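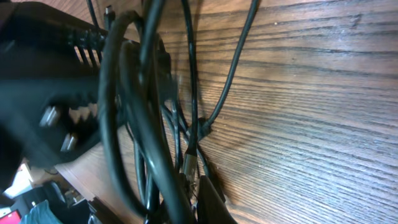
Throw them all in one bag and take the bag to the recycling, Ibsa Mekonnen wrote under my last post, you will not miss even one. I have read this comment many times. I think it is good advice for a person with a strong character, but I know myself. If I throw away a cable in the morning, in the evening I need it.

So I decided to do it slowly, on the big table, cable after cable. The last time I did something similar was in February, and that time I only moved everything from a small box to a larger box. I called it tidying and wrote a proud post. Some of you were kind enough not to say anything.

What came out of the box

The larger box stood under the stairs and I could no longer close the lid. Most of what was in it is black. When I bought these things I never thought about colour, and now I pay for it, for a black cable on top of another black cable is very hard to follow with the eye. You pull at one end and something moves in a completely different place.

The thick cables are the most difficult. A thick cable remembers the shape in which it was kept. If it lived three years in tight loops, it wants to stay in tight loops, and when you open it on the table it slowly climbs back. The thin ones do not have this problem, but they go through the loops of the thick ones and make knots there. I don't understand how they do it inside a closed box.

My order of work was this, and I recommend it also to you. First find a plug and hold it. Then follow with the fingers, not with the eyes, and pull nothing. When you arrive at a crossing, lift the upper cable over the lower one, even if it seems slower. It is slower, but you do it only once.

About the table

A few words about the table, as two readers asked about it after the post on bread. It comes from Sikilari, a small workshop that is now closed, and it is 1,380 millimetres long and 900 deep. For eating this is too deep, you cannot pass the salt without standing up. For sorting things it is perfect. The surface has a strong grain, with long streaks of darker brown, and I like to look at it when I am waiting for the kettle. I am less happy about the beige behind it, which shows each mark, and I have tried soap and a soft cloth on one row of small dark spots there with no result. If you know a method, please write it. My neighbour says toothpaste, but she says toothpaste about everything.

I oiled the wood in spring with the oil from Drimska, the one in the flat tin. One coat, very thin, and one night of waiting. I wanted to do a second coat, but guests came.

One more remark about wood and cables. Old rubber can become sticky, and a sticky cable which lies for a week on an oiled table leaves a line. I learned this on the previous table. Now I leave nothing lying overnight, also when I am in the middle of the work. I put the groups into separate cotton bags and next day I take them out again.

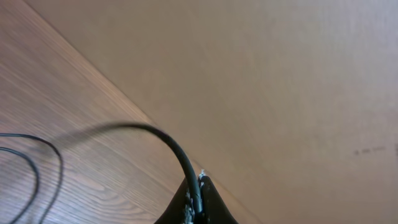

The groups

I made four groups. I began with seven, but with seven I forgot which was which and had to write papers.

Power cables. I plugged none of them in before I had looked at the whole length, bent it gently and checked for cracks near the plug. Two had cracks. These I did not repair with tape, although I have good tape.

Cables for sound. I own one pair of loudspeakers and I found enough cable for a small theatre. My cousin in Gasura plays in a band, so he will receive a parcel.

Short cables. I mean here everything up to 300 millimetres, which is a length that looks useless and then is exactly what you need between two things standing on the same shelf. I kept them all. Maybe this is my weakness, but they take little room.

Unknown. A cable goes here if I look at both ends and I cannot say the name of any thing in the house that would accept it. I gave this group until the end of the summer. There is also a power supply among them with a very nice heavy feeling in the hand, and I am already sorry for it.

How I roll them now

Before, I used to wind the cable around my hand and elbow, as my father did with rope. It is quick – and it twists the cable a little with every turn. After a year it looks like a pig's tail. Now I make one loop over and the next loop under, so the twists go against each other. For the first evening it felt unnatural and I dropped many loops on the floor. Now my hands know it, and I can even listen to the radio.

The loops should be wide. For a thick cable I make them as wide as a dinner plate, for a thin one like a saucer. I close the coil with a strip of cloth and a simple bow. I had plastic ties before, but to open them you need scissors, and with scissors near a cable I do not trust my hands in the evening. The cloth is from an old pillowcase. I cut all the strips the same width, which was not necessary, but I enjoyed it.

On each strip I write with a laundry pen what it belongs to. Not "charger", as I did the first time. I write "kitchen radio" or "lamp, small room". It must be clear to another person too, if I am not at home and somebody needs the lamp.

What is still lying there

I would like to write that it is finished. It is not. The easy ones are rolled and stand in the drawer upright, like files, and this part gives me great pleasure, I opened the drawer today several times without needing anything. The difficult ones are waiting for their turn. With the last heap I make the same mistake again and again, I take hold of it in the middle when I should look for an end.

I also ordered a proper wooden box with divisions from Caputo, the joiner near the station. He asked which wood, and I said the same as the table, please, if possible. He came to look, put his hand on it and said that "the same" does not exist in wood, only "near". It will be ready when it is ready. I did not dare to ask twice. 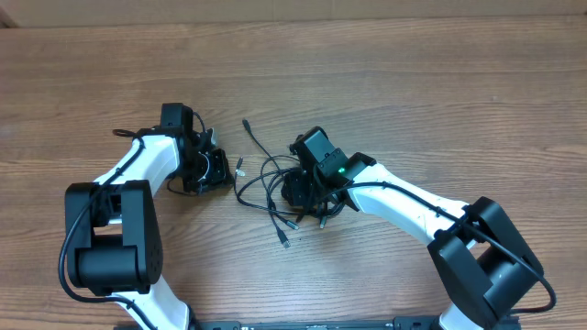 You should start from the shortest one, said my sister on the telephone when I complained about the heap. She is right that the shortest comes out quickest, but first one has to know which is the shortest, and in a heap they all look long. We discussed it for the whole time that the soup was cooking. In the end we agreed that I will take out those with the smallest plugs, as a small plug passes through a loop without catching, and leave the heavy things for last. I will try it in this way tomorrow, after breakfast, with good light from the window.

If Ibsa is reading: one bag did go to the recycling. It was a small bag, but it went.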